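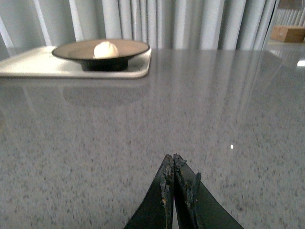

Rireo mends things made of cloth. Coats, mostly, and the linings of coats, and now and then a tent that has had a difficult summer. We work from two rooms above a tile shop, and we have been at it long enough to have opinions about zips. What interests us is where a thing gives out first. It is rarely the side the world sees. The outer faces stay smooth and black and respectable for years while the inner edges, the ones that meet and rub, go scuffed and flaky and start to peel. A coat cuff does this. So does the inside of a collar, the top of a pocket and both thighs of every pair of trousers ever sold to a cyclist. Shops fold garments so you see the front. We turn them inside out before we say hello.

The business was started by Sushil Bajpai, who had spent a good part of his working life selling new raincoats and wished to make amends. His first customer brought in a waxed jacket that had belonged to her uncle and had been chewed, she thought, by a horse. Sushil kept it for a month, charged her too little and lost money on the thread. He has since learned to charge properly, though he still has to leave the room while one of us does it.

What we do

Relining, patching, darning, new zips, new cuffs, pockets rebuilt from the seam. We replace elastic, which perishes whether you wear the garment or not and seems to do it out of spite. We will take in a waist and we will let one out, and we use the same tone of voice for both.

We don't do leather, wedding dresses or anything with a battery in it. We used to do wedding dresses. There was one in April with 60 covered buttons down the back, and the bride's mother came to watch.

The Zetoma lining

People ask for this by name, so it had better go here. Zetoma is our own lining, a close cotton twill with a bit of weight to it, woven for us in a batch of 3000 metres because that was the smallest amount the mill would discuss. We had planned on a good deal less. It comes in navy and in a brown that was meant to be grey. The brown has grown on us, and it will have to go on growing on us for some time, as most of the back room is full of it.

It is heavier than the slippery stuff you will find in most coats and it makes a sleeve slightly harder to get into. In return it lasts. If you want a coat that glides on, tell us and we will order something shinier.

How it works

Bring the garment in clean. We say this on the ticket, on the door and on the answerphone. Empty the pockets too. We return whatever we find in a small envelope and we don't discuss it.

We look it over with you at the counter and give a price there and then. A plain repair takes about 60 days when we are busy, and we are usually busy. Linings take longer. If you need your winter coat for winter, bring it in while it still seems a silly thing to be doing.

Sometimes we tell people not to bother. If the cloth itself has gone, a patch only moves the hole along to the next weak place, and you would be paying us to chase it round your elbow. We would sooner say so at the start. You are welcome to argue -- many do, and one or two have won.

Evening classes

We run a darning class called Nedar (it is "darn" with the letters shaken about and a spare one put in, and it was late when we thought of it). You bring a sock or a jumper with a hole. We supply wool, needles and tea. It starts at half past six and finishes when the last person has stopped swearing. No experience needed, and a fair amount of what people arrive with has to be unlearned anyway.

Working with others

Uysal, the dry cleaner's round the corner, takes in repairs for us if our stairs are a trouble to you. Hand your things over at their counter, say it's for upstairs at the tile shop, and they'll bring them to us. The stairs are steep and the handrail is on the wrong side -- we have asked the landlord.

Contact: ring the bell marked Rireo, or leave a message and we will call back after lunch
© Rireo Mending. All rights reserved.
Page last updated: April
Back to top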